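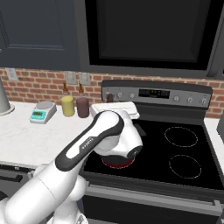
Figure 2. Simulated kitchen with a white robotic arm over the cooktop.

3.2 Order backlog and delivery delay

The delay between deposit and handover was modelled for small motorcycle makers that open their order books before the assembly line has reached its planned rate. The data come from the dealer network of Leblanc, a maker of single-cylinder road machines with one assembly plant at Sirkbridge. Records were supplied by the dealers in Ronosville and Fososthorpe and cover 974 orders, each with a deposit date, a model code, a paint code and, where the machine had been handed over, a delivery date. Orders still open when the records were closed were kept in the sample and treated as censored.

Three variants were on sale during the period. They share a frame and an engine and differ in tank, seat, exhaust and wheels. The plant builds in batches by variant, and a batch is not started until painted tanks are in stock for all of it. A buyer's place in the queue is therefore set by variant and colour together, and the date of the deposit matters only within that group. Dealers quoted a single waiting time for all variants until May, when separate times were introduced.

Let q be the number of earlier open orders in the same group and r the rate at which the plant completes machines of that group. The simplest estimate of the delay is q/r. It performs poorly for two reasons. First, r is not constant: the line was planned for 2000 machines a year, and output rose unevenly towards that figure as suppliers of castings and wiring looms caught up. Secondly, q falls through cancellation as well as delivery. Cancelled deposits were refunded in full, so a buyer lost nothing by holding places with both dealers, and duplicate orders could be matched only where the same contact details had been given.

We therefore fitted a hazard model with separate terms for delivery and cancellation. The delivery term depends on group, place in the queue and the output of the previous month. The cancellation term depends on the time already waited and on whether the quoted date has passed. Dealer was entered as a fixed effect in both terms. Transport from Sirkbridge was left out, as machines for both towns travel on the same lorries.

Changes of colour made after the deposit were coded as new orders with the original date retained. This follows the dealers' own practice, although it overstates the delay for buyers who moved to a colour already in stock.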